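Open Papers – Home and Everyday Life

Home Browse Authors Issues About
Search this journal Enter keywords Go Advanced search

3. The dish rack as a place of waiting

In the first two sections we described how the households of Dolotbridge wash their dishes. We now turn to what comes after the washing, when the plates and cups are put to stand before they return to the cupboard. Earlier work on kitchen routines gives much attention to the sink and to the stove, but the rack is mentioned mostly in passing. We think it deserves a section of its own. In our interviews it was the object that people talked about most freely, often before we had asked.

3.1 What the rack decides

A rack is a small piece of furniture with fixed opinions. The distance between the prongs decides which plates can stand and which must lean. The height of the rim decides whether a tall glass is safe near the side. Of the 12 households in the study, seven had chosen their rack themselves; the others had received it from a relative or had found it in the home when they moved in. The people in the second group spoke more often of fighting with the rack. One woman in the Skellton flats said that her bowls "sit down like tired people" and that she had stopped correcting them.

Ayuba Bawa, who carried out the home visits, asked each person to load the rack twice: once as they usually do, and once as they would do it for a guest. The difference was smaller than we expected. Most people kept large plates at one end and worked toward the other end by size. Cutlery was treated apart, and in four homes it never entered the rack at all, but was laid on a cloth beside it.

The type of rack we discuss most in this paper is the plain wire one, with a rim and rows of upright prongs (Figure 2). It was present in more homes than the folding type or the flat mat, and it is also the type for which people had the strongest habits.
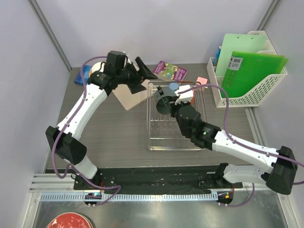
Why do people leave dry dishes in the rack for hours? In our material the main reason was that the same plates would be needed at the next meal, and the cupboard was felt as an unnecessary trip.

Figure 2. Wire dish rack with a double front rim and thin upright prongs, on a wood-grain tabletop.

3.2 Empty, half full, full

We found it useful to speak of three states of the rack, although the borders between them are not sharp. An empty rack was rare. Some participants even found it a little uncomfortable, and one man compared it with a table where the chairs have been taken away. A half full rack was the normal condition in nearly all homes, from the morning until the evening meal. In this state people took from it directly, so that the rack worked as a second cupboard, closer to the hand.

The full rack was the only state which produced disagreement inside the household. The question was who should empty it – the person who washed, or the person who wants to wash next. In the Aidoo family this was settled by a rule: whoever comes to the kitchen first in the morning clears everything, before the water is boiled. In other homes there was no rule and the plates were piled higher. Obed Sowah, who coded the interviews, noted that complaints about piling were almost always about pans. A pan takes the space of several plates and rests on the prongs badly, and it is usually washed last, when the good places are gone.

3.3 Order of the prongs

Several participants left a free row between two plates and explained that the air must pass. Others filled each row and said that the plates dry anyway. We did not measure drying time, so we cannot say who is right. What interests us is that both groups described their own way as the one they had learned at home, and both found the other way strange when we told them about it.

Plates faced in one direction in most of the racks we saw. When we asked about the direction, the answers were short. "It is toward the sink," said one participant in June, and after some thought – "where else?" Cups caused more hesitation, because the prongs can hold a cup by its inside, and not all participants liked this. Two of them always placed cups upside down along the rim, even when the middle rows were free.

The next section follows the dishes from the rack to the cupboard, with the storage diaries from the Plistar building.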